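4.2 How officials talk about abuse when they talk about it at all

I should say up front that this is the part of the paper I rewrote most often. The first draft treated an official admission of abuse as a simple thing: somebody in government says prisoners were mistreated, you write down the date, you move on. Then I sat down with the Pludivis archive, which holds 2,561 public statements on detention by ministers, prison directors and their press offices, and my tidy little category fell apart in a single afternoon.

Take the statements on Fistham prison. The first three all use the word "regrettable." One regrets the conditions, one regrets the reports of the conditions, and the third regrets that people abroad have read the reports. My keyword search put them in the same pile, and I'd have left them there if Imre Hegedűs hadn't read the pile by hand and sent it back to me with question marks all down the margin. So we started over, and this time a person read every statement before it went anywhere near a table.

We drew a sample of 400 and sorted it by who gets the blame. In some statements it lands on guards. In others it lands on a rival faction, a former minister, or "certain elements" (a phrase I now hear in my sleep). A small group of statements blames the government's own orders, and I'll come back to those in 4.4, where they get the space they deserve. Figure 3 goes with this part of the section.
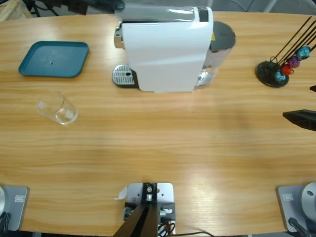 Figure 3

Does it matter who gets the blame, as long as the abuse is admitted? It matters a great deal for what the families can do next, and that's the thread I follow through the rest of this section.

When a statement blames guards, there is usually a name or at least a shift, and a lawyer can ask for the duty roster. When it blames a faction, there's no one to summon. The families I interviewed knew this long before I did! One mother had kept every press release about her son's case in a folder, and she'd underlined the passages where the verb had no subject. "Mistakes were made" was underlined twice. I had a whole coding manual for that and she had a pencil.

Norbert Hegedűs, who did the second round of coding, disagreed with me on 24 of the 400 statements. We talked through each one, and for 15 of them I came round to his reading. The other 9 we left as disputed, and they're marked that way in the appendix. Most of the trouble was with statements made in two languages, where the local version names a prison wing and the English version says "a facility." I had been coding from the English. Norbert had been coding from both, and I wish I'd done the same from the start.

There's also the question of timing, and here I want to be careful. A lot of the faction-blaming statements came in May, in the run-up to the party congress, and it's tempting to say that the speakers were only scoring points. Maybe they were. But the Kiss report, which collects the testimony of released detainees, lists several of the same incidents with the same dates, so a statement can be a political jab and still be accurate about what happened in the cells. I coded motive and accuracy separately for that reason, and I'd urge anybody reusing the data to keep them apart.

One last note on sources. Nolo, the legal aid office that shared its case files with us, asked that we leave out the names of detainees whose appeals are still open — we did, and the affected rows are blank in the public version of the table.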